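The fault came up again on Sunday, a little after four, when the building was quiet and Annelies Van den Broek had the lab to herself. Left wrist, error 352. She wrote it in the log under the other two and called Demetrio.

"Did you change the cable?" he asked.

"Julián changed it."

"Then it's the model. The real wrist is fine and the model is wrong. Run it slow in the simulator and watch the elbow."

She didn't want to watch the elbow. She had taken the wrist cover off that morning, cleaned the rings, put new grease on the bearing and set the screws to the torque in the Bramwell manual, and she had skinned a knuckle doing it. She wanted it to be the bearing. But she sat down, pulled up the Vineo file and loaded the pick task, the one with the dish.

The joint offsets were in a long table. Line 978 was the left elbow, and somebody had typed over it in August without leaving a note. The number on the calibration sheet taped inside the cabinet door was different by 3 in the last place. It was not much – she had seen people leave worse and go home.

She typed in the number from the sheet, saved a copy under her own initials and started the run at quarter speed.

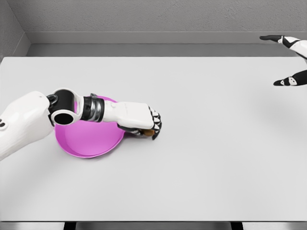
"Well?" Demetrio said. She had forgotten he was still on the line.

"It's running. The wrist load looks lower."

"How much lower?"

"Let it finish."

She could hear plates on his end, and a child asking for something. On the other monitor the load curve crept along under the red line. She picked at the tape on her knuckle.

"If it's good, load it on the real one," he said. "Then put a note in. Your name, the old number, the new number."

"Whoever did it in August didn't put a note in."

He was quiet for a bit. The plates had stopped.

"No," Demetrio said. "I was in a hurry."

She wrote the old number in the log, then the new one, and went to get the wrist cover off the bench.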